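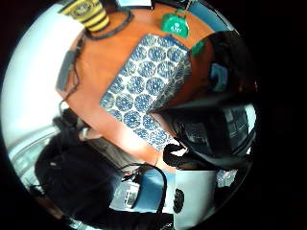
Patterned box and striped container on a round table.

Unit 3: Sizing a UPS for a Small Server Rack
Dilville Technical Program, Network Hardware II
Instructor: Juwita Goh
Lab supervisor: Aisyah Lumenta
Revised Thursday, April 15, 2021

Read before the lab. Bring a calculator and the load sheet for your assigned rack.

1. Terms

Real power (W) is the power the equipment uses. Apparent power (VA) is the RMS voltage multiplied by the RMS current. Power factor is real power divided by apparent power and is never greater than one.

A UPS has two output limits, one in VA and one in watts. Both apply. The large number printed on the front of the unit or used in the model name is nearly always the VA limit. The watt limit is on the data sheet and is often lower. Modern server power supplies have a power factor close to one at normal load, so the watt limit is usually reached first.

2. Finding the load

Three sources are in common use, listed from least to most reliable.

Nameplate. The power supply label gives the largest load the supply can carry, which is well above what the server draws in most cases. Adding nameplate values gives a UPS that is too large.

Vendor calculator. The result depends on the exact list of processors, memory and drives. Check that the list matches what is installed.

Measurement. Read the metered PDU, or put an inline meter on each cord. Take readings during a busy period and include one restart, when fans run at full speed and all drives spin up. Record the highest value.

For a server with two power supplies, add the readings from both cords. A common error on the load sheet is to enter one cord only. The opposite error is to read both cords and then double the total.

3. Worked case: Rack A

The rack is a Pathak four-post cabinet with two servers, one storage shelf, one switch and one console server. The highest measured total was 1,442 W. Supply voltage is 120 V.

The candidate is the Jasivton rack unit rated at 3,000 VA, output power factor 0.9.

Watt limit: 3,000 x 0.9 = 2,700 W
Load fraction: 1,442 / 2,700 = 0.53

The unit carries the load with room for growth. For this course the design limit is 0.8 of the watt rating, so the load could rise to 2,160 W before the unit has to be replaced.

The second candidate is the smaller model in the same line, rated at 1,000 VA with the same power factor.

Watt limit: 1,000 x 0.9 = 900 W

One such unit cannot carry the rack.

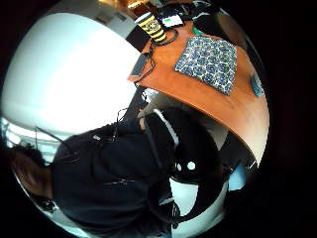 Desk with a phone, a striped cup and a square cloth mat.

4. Two feeds

Students often propose two of the smaller units, one on feed A and one on feed B, with each server connected to both. In normal operation the supplies share the load and each UPS sees 721 W if the split is even. This is below 900 W and no alarm is raised.

When one UPS fails or is taken out for service, the whole load moves to the other. It now sees 1,442 W against a limit of 900 W and shuts down on overload. The rack is lost although a second UPS was present.

Rule: in a two-feed design, each UPS must carry the full load alone. Size each side as if the other did not exist. Check the PDU and the branch circuit on each side in the same way.

Devices with a single supply – most small switches, for example – need a transfer switch ahead of them or must be assigned to one feed. Write the assignment on the load sheet.

5. Runtime

VA rating and runtime are separate questions. Runtime depends on battery energy, load, temperature and battery age. It does not scale in a straight line. With lead-acid batteries, cutting the load in half gives more than twice the runtime, as less of the stored energy is lost at the lower discharge rate. Use the vendor's runtime table and read it at the measured load, not at the percentage shown on the front panel.

Required runtime has to cover the outage delay set in the shutdown software, the time to stop all virtual machines, and the time to stop the hosts. Add a margin for battery aging. The Ono shutdown agent used in the lab starts its timer when the UPS reports the change to battery. A short outage that ends within the delay causes no shutdown.

The switch that carries the shutdown message must be on the UPS. So must every switch between the UPS network card and the hosts.

6. Input circuit

At 120 V, a 3,000 VA unit can supply 25 A at full output, and its input plug is chosen to suit. It will not fit a standard 15 A or 20 A receptacle. Confirm the receptacle type before ordering. Do not use an adapter.

7. Lab tasks

a. Measure your rack and complete the load sheet.
b. Find the load fraction for both Jasivton models.
c. Redraw the power layout as a two-feed design and mark each single-supply device.
d. With Aisyah Lumenta present, move one feed to battery and record the load on both sides before and after.

Load sheets go in the tray by the lab door. Sheets without units will be returned unmarked.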